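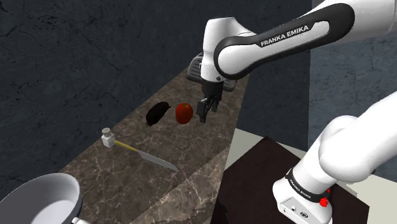 Tomato and eggplant on a marble counter.

September
Posted by Sum-yee Hsieh

Storing nightshades at room temperature

Every September the garden produces more tomatoes and eggplants than two people can eat, and every September I go back to my storage notes. I have cleaned them up a little for this post. They apply to fruit picked ripe or close to it, in a kitchen without air conditioning.

Tomatoes first. A full-size refrigerator runs at a temperature that stops ripening and, given enough time, flattens the flavor. An underripe tomato suffers more from this than a ripe one. My rule is counter until ripe, then fridge only if it won't be eaten in two days. Take it out a few hours before slicing.

Stem end down, if the stem is gone. The scar is where most of the water leaves and where mold gets in. Iqra Sial puts a small square of tape over the scar instead and gets the same result, with more peeling. If the green cap is still attached I leave it on and set the fruit whichever way it sits without rolling. One layer only. A stacked tomato bruises at the contact point and the bruise is soft by the next morning.

Eggplant is harder. It dislikes cold more than a tomato does: the skin pits, the seeds go brown, and the flesh turns spongy. It also loses water quickly in a dry room. I keep mine in the pantry, which holds steady near the floor, wrapped in one dry dish towel. Three days is fine. Past that I salt it, roast it and freeze the pulp flat in bags.

I grew two varieties this year. Jirero is a paste tomato that ripened unevenly, with green shoulders on almost 14 fruits from the first picking. Those never caught up on the counter and went into sauce. Skudness is a long eggplant from seed Mogens Kjærgaard mailed me in spring. Thin skin, few seeds, poor keeper. It wrinkled a full day before the ordinary globe type stored next to it.

On ethylene: ripe tomatoes give it off, and eggplant reacts badly to it. They can share a counter for an afternoon but I don't store them together overnight. A paper bag will speed up a slow tomato. Check it daily, and fold the top over loosely so moisture can get out.

Washing happens right before use. If the fruit came in muddy I wipe it with a dry cloth and leave the rest for later.

Still to test: whether an eggplant cut with an inch of stem holds longer than one cut flush. I have eight left on the plants, so four of each.

Recent posts
Drying peppers on a window screen
Salt ratios for freezer eggplant
Replacing the gasket on a Gisik canner
Seed order notes: Sikder beans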